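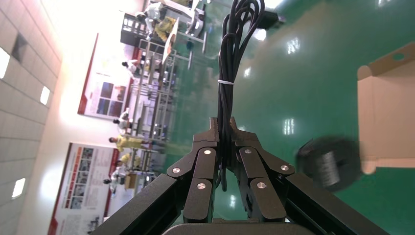
Die Logger seien ab Werk kalibriert und müssten im ersten Jahr nicht nachgemessen werden, schreibt Dollow auf unsere Anfrage, und eine Abweichung im Betrieb liege erfahrungsgemäß am Aufstellort.

Erfahrungsgemäß. Wessen Erfahrung, steht nicht dabei, ein Prüfprotokoll hing auch nicht an.

5. November 2020, Feuchte im Papierschrank

Anlass noch einmal kurz für alle, die den letzten Eintrag nicht gelesen haben: Logger 829 (Typ Skatberg) zeigt im oberen Fach des Brullum-Schranks dauernd mehr Feuchte an als sein Nachbar im selben Fach. Die beiden liegen eine Handbreit auseinander. Dass auf dieser Strecke zwei verschiedene Klimazonen existieren, glaube ich nicht.

Gestern Abend beide Geräte getauscht, also 829 nach links, den anderen nach rechts. Tür zu, über Nacht liegen lassen, nach 17 Stunden ausgelesen. Die hohe Anzeige ist mit 829 mitgewandert. Am Platz liegt es demnach kaum. Ganz ausschließen will ich es nach einem einzigen Tausch nicht, die Türdichtung oben sitzt schlecht und gestern wurde nebenan gewischt.

Danach Salztest angesetzt. Kochsalz mit wenig Wasser zu einem dicken Brei verrührt, in ein Schälchen, beide Logger daneben in die Dose mit dem Klemmdeckel. Der Brei darf den Fühler nicht berühren, beim letzten Mal ist genau das passiert und wir haben hinterher tagelang Unsinn gemessen. Dose steht im Innenraum, weg vom Fenster. Heute Nachmittag liefen die Kurven noch, Werte trage ich erst ein, wenn sie wirklich flach sind. Im Ordner Peng liegen zwei alte Salztests, die nach der Mittagspause abgebrochen wurden und trotzdem als »bestanden« geführt werden. Die würde ich streichen.

Zweiter Punkt, die Alarmgrenzen. Eingestellt sind 30 und 70 Prozent. Mit so einem Fenster meldet sich der Schrank praktisch nie, und dann heißt es im Jahresbericht, das Klima sei stabil gewesen. Für die gestrichenen Bögen aus dem Peng-Bestand ist mir das viel zu weit. Welche Grenze stattdessen gelten soll, weiß ich auch nicht — die Angaben in unseren Unterlagen widersprechen sich, und eine Quelle nennt keine davon.

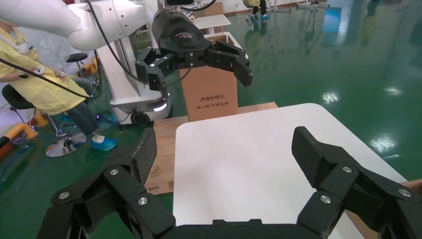

Offene Punkte

Salztest mit Kochsalz zu Ende laufen lassen, danach das Ganze mit Magnesiumchlorid. Ein einziger Prüfpunkt sagt nichts darüber, ob 829 überall gleich weit danebenliegt oder nur im feuchten Bereich.

Korrekturwert in der Software: bitte noch nicht eintragen! Wenn wir jetzt einfach einen Abzug setzen, sieht die Kurve schön aus und der Fehler ist nicht mehr zu finden.

Türdichtung oben ersetzen. Brullum bietet ein Nachrüstprofil an, angeblich luftdicht. Vorher und nachher messen, sonst können wir uns das Geld sparen.

Silicagel aus dem unteren Fach: unklar, wann zuletzt getrocknet. Auf dem Beutel steht nur ein Monat, Dezember, ohne Jahr. Die Indikatorfarbe halte ich nach so langer Zeit für Dekoration.

Antwort an Dollow geht raus, sobald beide Salzwerte da sind. Bis dahin 829 nicht zurück in den Schrank legen und alle Kurven seit dem Sommer mit Fragezeichen lesen, auch die vom Nachbargerät. Das wurde schließlich auch noch nie geprüft.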